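Laltside Home Forum > Floors > Oiling pine boards in winter

drikdale_den
2018-12-03
Has anyone oiled softwood boards with the heating on? Kullora hard oil, 2 coats, says 60 minutes before wiping. Mine went tacky in 30.

fahyfloors
Turn the heating off the night before. Warm boards pull it in too fast.

mossback
Disagree. I did mine in February with the radiators running and had no trouble. You're putting too much on.

drikdale_den
Could be. I used a brush - the can says cloth or brush.

fahyfloors
Cloth every time. And the can is written for oak.

mossback
It says softwood on mine. Rub the tacky parts with a white pad and a little fresh oil, then wipe hard.

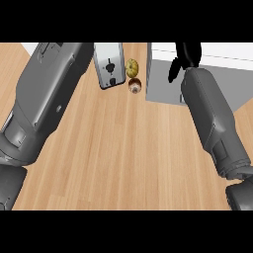 I'd leave the second coat for a couple of days after that. Keep the rugs off too.

drikdale_den
Will try the pad on the corner behind the door first. Heating stays on, we have a baby in the house.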